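From: Heidrun Wyss
To: Giton house list
Date: 25/05/2018
Subject: Re: bed linen and the upstairs bedroom

Nesrin Eren wrote:
> Can someone tell me where we are with the upstairs bedroom?
> I have 60 pillowcases back from Skosten and no idea which
> room they go to. Also, is the dresser staying?

Nesrin,

The dresser stays. Kilian wants it in that room because it matches the headboard, and I don't want to carry it down the stairs again. The top still has to be cleared – the white plastic bags piled on it need to be sorted before anything else gets put there.
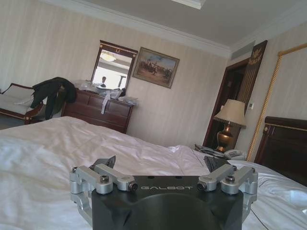 The bed needs making up properly. Plain white sheets, same as before, and please pull them tight at the headboard side, where they tend to ride up. Put 7 of the pillowcases in the top drawer and leave the rest in the hall closet.

There is a dark jacket over the end of the settee. If it's yours, please take it home. The white cushion belongs with the settee and should stay on it.

Eustaquio has the spare key until September.

Heidrun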